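4.2 Reported Fees and the Framing of Refusal

The second set of articles concerns statements in which a performer names a sum of money, or is asked about one, and then explains the sum in terms of the work. We treat these separately from general promotional interviews (Section 4.1) on account of their structure. A fee statement has a figure, a justification and, in most of the material, a later correction. The correction is often made to a different outlet from the one that printed the figure.

Articles were drawn from the entertainment pages of two online outlets, referred to in this paper as Bravo and Huslow. Both publish short items of under a page, with a heavy use of quoted speech and links to earlier coverage. For each outlet we took the first 100 items returned by a search for the terms "fee," "paid" and "salary" together with the name of a working film actor. Items that only repeated box office results were removed by hand and replaced with the next item in the list. Reprinted agency copy was kept, as readers meet it in the same form as house copy.

Each item was coded on a scale from one to 5 for attribution strength. A score of 5 was given where the performer was quoted directly and the setting of the quotation was named (a press event, a radio program, a printed interview). A score of one was given where the figure had no source at all. Intermediate scores covered unnamed insiders, rival outlets and statements by a production company. Coders worked from plain text with the headline removed, and read the headline only after the body had been scored. The headline was then scored on the same scale as if it stood alone.

The gap between the two scores is the main quantity of interest in this section. Where the body attributes a figure to "a source close to the project" and the headline has the performer demanding it, the headline is making a claim the body does not support. We call this attribution lift. It is distinct from exaggeration of the figure itself, which was uncommon in our material and is not pursued further.
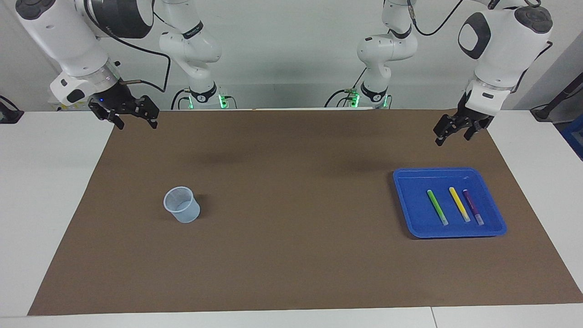
Figure 3. Two-arm workspace.

Kristiansen objects that attribution lift assumes a reader who takes in the headline and the body as separate texts, and that most readers of celebrity items do not. In her view the headline is the item, and the body serves mainly to hold the page open for the links beneath it. If that is so, she argues, the gap measures an editorial habit and says little about what audiences come to believe about a performer.

We accept the point about reading habits in part. The measure describes text and makes no claim about recall. It remains useful for a narrower purpose: the performers in our material respond to headlines, and they respond in terms that the bodies would not have provoked. A typical correction denies having "demanded" anything, although the verb appears only in the headline. The correction is then covered as a new item, under a headline in which the performer "hits back" or "breaks silence," and attribution lift can be scored again on that item. We refer to the pair as a chain.

Chains differ in how the second item treats the first. In the Bravo material the earlier item is usually linked in the opening paragraph and its figure restated without change. In the Huslow material the earlier item tends to be mentioned as "reports," with no link and no indication that the outlet had itself carried the report. The effect is to present the performer as answering a rumor of unclear origin. Neither practice amounts to a retraction, and we found it difficult to apply that term to any item in the set.

A further feature of chains is the shift from money to character. The first item is about a sum. The second is about whether the performer is difficult, proud, misunderstood or tired of being asked. Questions put by interviewers follow the same path. They begin with the fee and move to temperament, often within a single exchange — and the answers on temperament are the ones that are quoted at length. Performers who declined to discuss the figure were nevertheless asked the questions on temperament, and their refusal was reported as an instance of it.

Coverage of the series Prundwood illustrates the pattern at a larger scale. The initial item stated that the lead had held out for a higher fee before a second season, and was attributed to the trade newsletter Norkar. Subsequent items dropped the attribution. By February the dispute was being described as a "walkout," a word absent from the newsletter, and a joint interview with the cast was introduced almost entirely through it. The lead's remark that the schedule had been the real difficulty was placed in the closing lines.

Some limits should be noted. The search terms favor items in which money is stated openly, and so miss those that speak of "terms" or "conditions." Deleted items could not be recovered. All pages were last retrieved on September 23, 2025, and several headlines had been altered between first and last retrieval. Where versions differed we scored the earlier one. The altered headlines were softer in most cases, with "demanded" replaced by "asked for" — a change that would reduce attribution lift if the later versions were used. Section 4.3 applies the same coding to statements on casting.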